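Held object clips through neighboring objects when motion planning runs in simulation

Posted in Simulation and Planning, 6 March 2022

Datora

I am running a pick-and-place policy on a simulated Franka in a kitchen scene. Grasping is fine. The trouble starts after the lift, when the planner routes the arm to the place pose. In 16 of 326 episodes the carried box passes through the bowl or ends up intersecting it. The arm links themselves never touch anything. The box is dark brown, the spatula has a white head, and both are spawned from meshes with convex hull collision geometry.

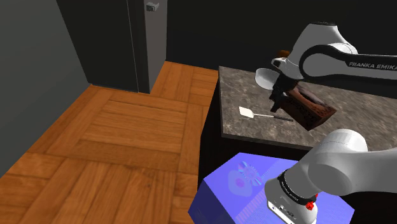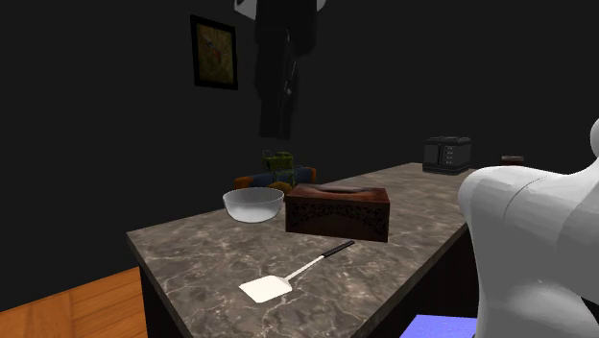
The planning scene is rebuilt from simulator ground truth before each plan, so perception is not involved. Control runs at 60 Hz. I have tried increasing the link padding and it made no difference except that more plans failed near the counter. Is this a known problem with the planner or am I missing a step?

Imau

Padding on the links does not help because the box is not a link. After the gripper closes you have to remove the box from the world objects and attach it to the hand frame, with the finger links listed as allowed contacts. If you only delete it from the world, the planner thinks the hand is empty and will plan through anything the box would hit. Your symptoms match that.

Two further points:

Compute the attach transform from the measured object pose after the lift, not from the grasp pose you commanded. Objects rotate between the fingers – a few degrees at the hand can be a few centimeters at the far corner of a long box.

Check the order of your calls. If the scene rebuild runs after the attach, it puts the box back in the world as a static object and may drop the attachment. Filter attached object IDs out of the rebuild.

Trireo

I had the same thing and switched to a different planner. Worked for me. Can't say why.

Mazurek

Imau's answer is right, but check the edge validation resolution too. If the planner samples states along an edge too coarsely, a thin object such as a bowl rim can fall between two valid states. I log the minimum distance between the attached body and the world at every control step and compare it with what the planner reported. If the planner says clear and the log shows penetration, the resolution is one suspect and tracking error is the other.

Also, a single convex hull closes the bowl. That does not explain your clipping, but it will reject every plan that places something inside it. Use a convex decomposition for the bowl.

Datora

It was the call order. The rebuild ran after the attach and my code deleted anything within 6 cm of the gripper, so the box was gone from both lists. I now filter by ID. Rerunning the failed seeds gives no intersections. I have not changed the bowl mesh yet.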